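Print this page | E-mail this page

Unit 4 handout: Clearing and sorting a shared tabletop
Kinlow short course in applied automation. Notes prepared by Thandeka Nkosi

Tidying a table is still a poor candidate for full automation. Navigation to the table is largely solved. Selection and grasping of mixed small items are not, and the difficulty rises sharply when people go on using the surface.

Three classes of item matter for this unit. Rigid boxes with parallel faces, such as a portable hard drive, suit most hands. Thin flat items such as cards have no graspable side, so the hand must slide them to an edge or lift a corner with a fingertip. Cables are the worst case: their shape changes on contact and the far end may be plugged in.

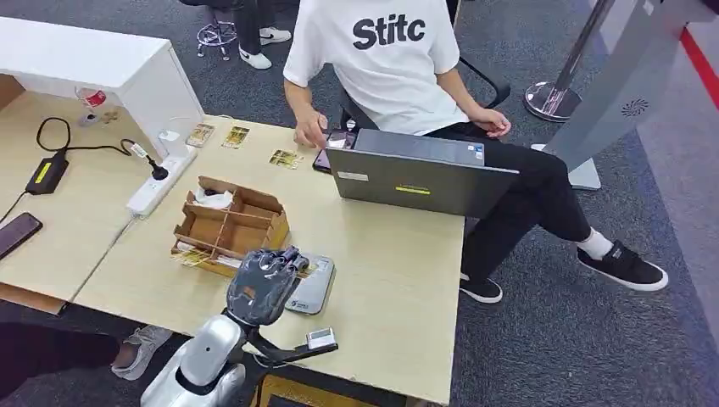
4.2 Reading the work surface

Start with the drive beside the divided cardboard box. It offers clear opposing faces, although its low height leaves little clearance for curled fingers. The three gold-and-white cards should be planned as a separate task with a different approach angle. Leave the power strip and anything connected to it until last. A hand reaching for the phone behind the laptop counts as a moving obstacle, and the planner must yield to it.

Sorting into the box adds a placement problem. Thin cardboard partitions deflect under light side loads, so a release position that is acceptable on open table may be a fault over a compartment.

4.3 Bench results

In the February trial on the Prasevano bench, 200 picks were attempted on mixed desk items and 125 were completed without help. Flat items accounted for most failures. The mean time per completed pick was 19 seconds. A person does the same job in one or two. On these numbers the machine is useful overnight and a nuisance during the day.

Reading for next session: Gratham notes, chapter on compliant contact.

Comments (3)

balogun_lab: Does the 19 seconds include planning?

T. Nkosi: Yes, from image capture to release.

mtw: We saw the same trouble with cards. A softer fingertip helped a bit.

Contact the course office | © Kinlow | Back to top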